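Speaker notes – Running a dumpling counter from a small kitchen
Wokgate, Breltwood site
20 August 2021

Opening
Thank the hosts. Say where I'm coming from: one kitchen, one counter, one menu board. Wokgate opened in Breltwood with noodles and rice boxes. Dumplings were added later and now carry the lunch trade.

Ask for a show of hands – who makes their own, who buys in? Wait for the answer before moving on.

Making or buying
We do both. Pork and chive is made in house. The vegetable one comes frozen from Sibiya in cases of 90. The frozen case costs more per piece and saves a morning's work. Customers have not complained about either one.

On a busy day we sell up to 1,030 pieces. Folding that many by hand takes two people from opening until the lunch rush, and they can't do anything else in that time. Put the staffing sheet on screen and leave it up for a minute.

Sauce
Sauce is where we lost money in the first year. We filled every cup to the top and threw half of it away. Now we put less in a wider bowl and refill when asked. Chili sauce goes out in its own bowl so people can choose how much they want.

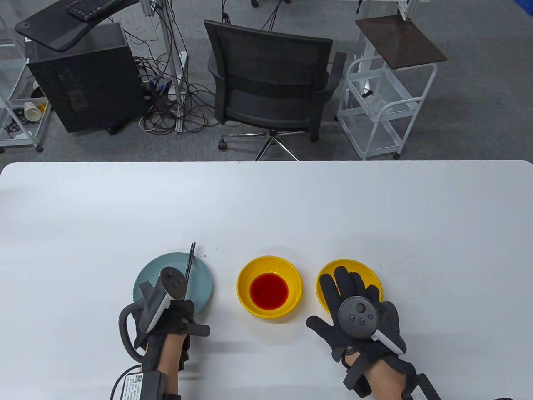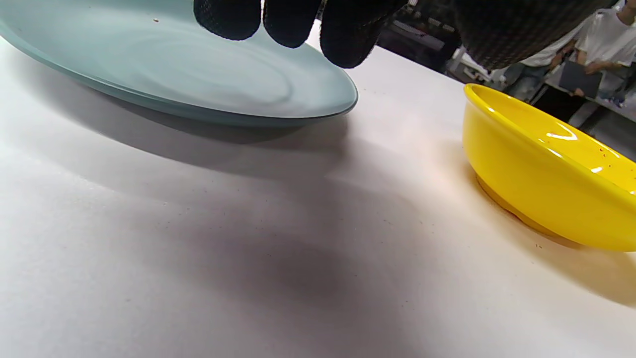
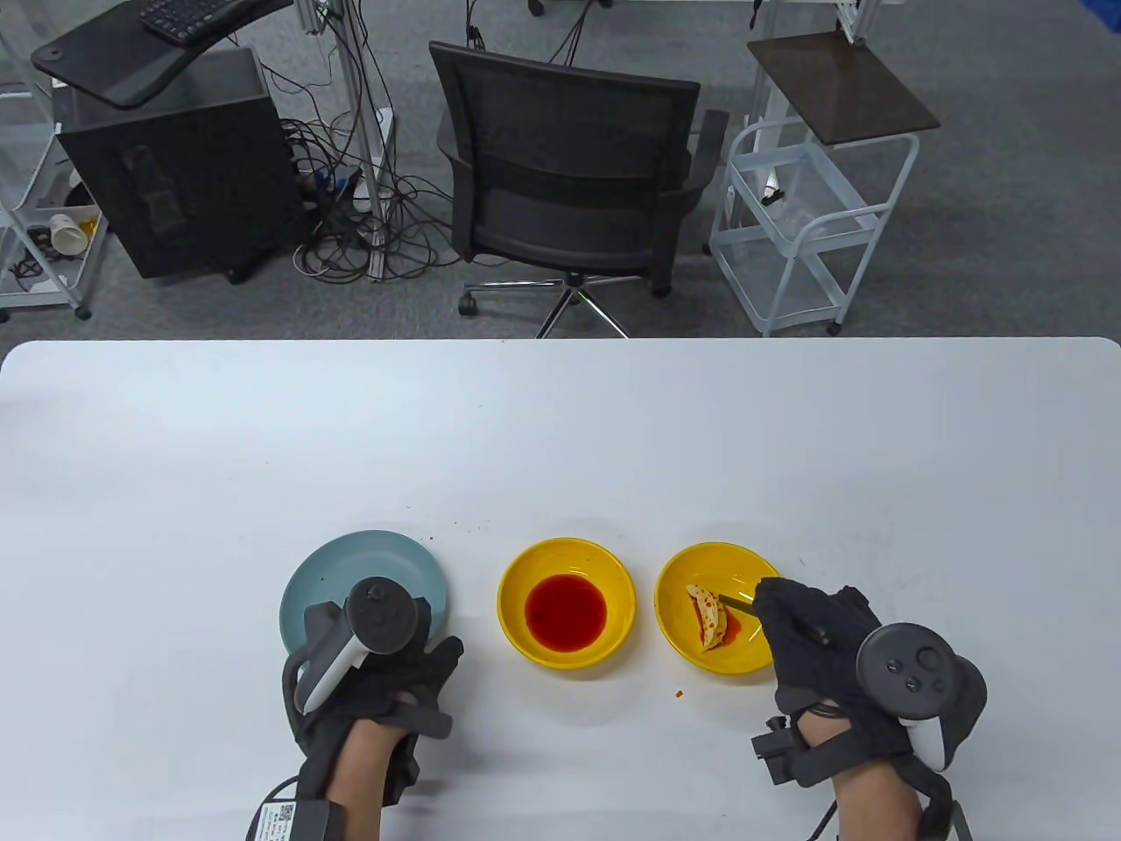 Portion cost is the next point. The old cup cost us 131 dollars a month in wasted sauce. Read the number slowly, people like to write it down. Vinegar and soy stay in bottles on the counter. Chili oil does not – bottles drip and the labels come off.

Dishes
Buy shallow. Deep bowls look generous but they stack badly and chip in the rack. We bought 70 from a closing sale in Nenasdale and they have lasted well. Get spares in the same color at the start if you can. The supplier may drop the line.

Takeout
Steamed dumplings stick together in a closed box. A square of parchment between layers fixes most of it. Fried ones need a vent hole or they go soft. Lids with a hole already punched are a little more expensive. Skip this part if we are running late.

What we are changing in September
Shorter menu, four fillings down to three.
Order cutoff for large trays moves to the day before.
Second steamer, same model as the first, so the baskets fit both.

Questions
Likely ones: gluten-free wrappers (we tried two, both split), delivery apps (see the fee slide), rent (won't discuss). Handouts are by the door. The recipe card has the old oven setting on it, so tell people to cross that out.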